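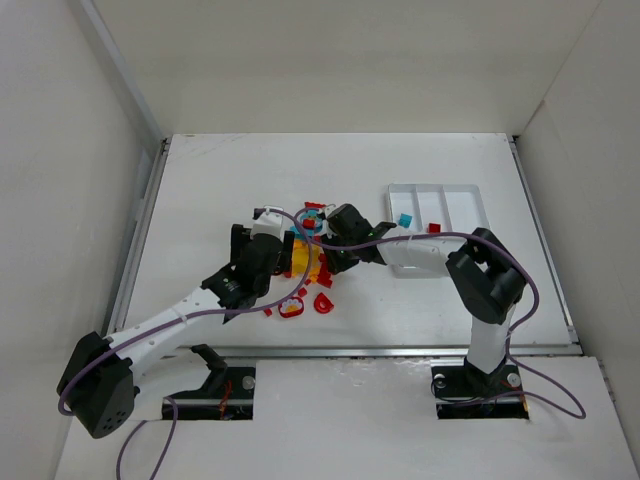
Two robot arms over a white tabletop, with small plastic toy pieces between them.

Seasonal Hut and Hostel Hosts, Brinuvari Valley

Posted 31 August 2022

Fustico Travel is hiring hosts for the coming walking season. We run one hostel in the town of Quinlan and three huts on the Brinuvari Track, a five-day route that starts at the Purard road end and finishes at the lake. The season opens when the snow is off the upper section and closes in May.

We need six hut hosts and four hostel hosts. You can apply for either job or both. If you apply for both, tell us which one you would take first.

The hostel

Quinlan hostel has two floors of bunk rooms, a few private doubles, a large shared kitchen and a drying room. Most guests stay one night before the track and one night after it. They arrive on the evening bus, which is often late, and many of them leave on the early shuttle to Purard. The desk is therefore busy at both ends of the day and quiet in the middle.

Hostel hosts do the following:

Check guests in and out, take payments, and answer the phone.
Make beds and clean rooms, bathrooms and the kitchen.
Store bags for people on the track and hand back the right ones.
Rent out stoves, rain jackets and gaiters, and check them when they come back.
Post the weather forecast at the desk each morning.
Cover the late bus two nights a week.

You do not need to be a strong walker for the hostel job. You will be asked about the track all day long, so we send every hostel host over it once, with pay, in the first month.

The huts

The huts are called Lower, Middle and Pass. Each has two hosts who work in turns, eight days in and six days out, with a one-day overlap so that the second host can be shown anything that has changed. Lower and Middle are reached on foot from the road in a day or less. Pass is two days in from Purard. The pass itself is 800 meters above the road end and can get snow in any month.

Hut hosts do the following:

Check bookings each evening and radio the list down to Quinlan.
Give a short talk after dinner on the next day's walking, the forecast and the river levels.
Keep the hut, the toilets and the water tank clean.
Split and stack firewood.
Walk the track for half a day in each direction once a week, clear small branches and report anything bigger.
Help walkers who are hurt, lost or overdue until the rescue team takes over.

Food and gas go in by helicopter at the start of the season and once more in the middle. You carry your own fresh food. Packs on the first day usually weigh more than people expect, so come with one that fits you.

Hut hosts have a private room with a bunk, a desk and a small heater. There is no phone signal at Middle or Pass. Lower has a weak signal at the bench by the creek. The radio schedule is twice a day and hosts may not miss it.

What we are looking for

For the hostel: some experience in a hostel, hotel, campground, cafe or shop. You should be comfortable handling money and talking with tired people who have been on a bus for seven hours. A second language is useful. A driver's license is useful too, as we sometimes need a second driver for the Purard shuttle.

For the huts: at least one season of regular overnight walking, including some in bad weather. You must be able to carry a full pack for six hours over rough ground. A current outdoor first aid certificate is required by your first shift. If you don't have one, we run a course in Quinlan before opening and pay half the fee. Previous hut work is welcome but we take new people every year.

All applicants must be 18 or older and have the right to work for the full season. We can't sponsor visas. We do accept working holiday permits if yours covers the dates.

Pay and housing

Hostel hosts are paid by the hour for a 38-hour week. Hut hosts are paid a flat 200 a day for each day in, including the walk in and the walk out, and nothing for days off. Both jobs come with a season bonus of 400 for those who stay until closing.

Staff housing in Quinlan is a shared house behind the hostel. Hostel hosts have a room there for the season. Hut hosts share two rooms between them on their days off, and each has a locked cupboard for their things. Rent is taken out of pay weekly and covers power and internet. Couples can have a room together if both are working for us. No pets.

Hut hosts get a food allowance for each shift. Hostel hosts may use the staff kitchen and anything in the pantry marked for staff. There is a supermarket in Quinlan, open every day, and it isn't cheap.

We lend hut hosts a radio, a headlamp, a jacket and a first aid kit. Bring your own boots, pack and sleeping bag. The bag should be good for nights below freezing if you want to be considered for Pass.

Getting here

Quinlan is 317 kilometers from the nearest airport. A bus runs daily and takes most of the day. We refund the fare at the end of your first month if you keep the ticket. Parking at the staff house is limited to four cars, so ask before you drive up.

Training lasts six days and is paid at the hostel rate. Everyone attends the first three days in Quinlan. Hut hosts then walk in to Lower and Middle to learn the water systems, the stoves and the radio.

How to apply

Send us a resume of no more than two pages and a short letter that covers these points:

Which job you want, and your second choice if you have one.
The dates you are available. Please list any days you already know you can't work.
For hut applicants, three overnight walks you have done, with the month and who you went with.
The names and phone numbers of two people you have worked for.

Use the form on the Jobs page of the Fustico website or hand your application in at the Quinlan hostel desk. We read applications as they come in and will fill places before the list closes if we find the right people. Interviews are by phone or video and take half an hour. Hut applicants who live nearby may be asked to join us for a day walk as well.

If you worked for us last season, you don't need a new resume. Send the letter with your dates and say which hut you'd like.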